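Heat pumps move into the old mill towns
Storness is replacing its boilers one block at a time.

When the gas plant in Storness closed, 604 homes were left with aging boilers and rising bills. The town chose a shared ground loop, drilled by Cuvside, that feeds a small heat pump in each house. The first 51 homes were connected in May.

"The drilling was quick. Old radiators took up most of our time," says Kyung-hwa Ryu, the project engineer.

Many of the houses are narrow and built on three floors, so pipe runs had to be planned house by house.

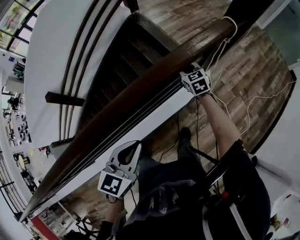
What it costs

Owners pay $3,718 toward the indoor unit and can spread it over 20 years. The town covers the loop. Ekwueme, the next town upriver, is watching the winter bills before it votes.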